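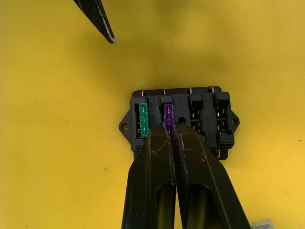
*Fig. 1. Wrist view during a demo, gripper on the purple fuse in slot two.*

So this was my half of the project (Silviu Dobre did the training side, bless him). I drove the arm by remote control and the software saved every move I made. We called the task Proltora, after a typo in our first folder name that stuck!

I got through 21 demos on Monday and threw out 3 of them. Two were me bumping the holder, and in the other one I let go too early and had to start over. Blade fuses are tiny when you're steering from a screen, and I kept coming in crooked until Safta Moldovan told me to slow way down and line up from the wrist view before closing the fingers. Huge help!

The 13 demos with the cleanest grasps went to Silviu first. He wants more starting angles, so I'm back on the controls next week, probably with the holder turned sideways.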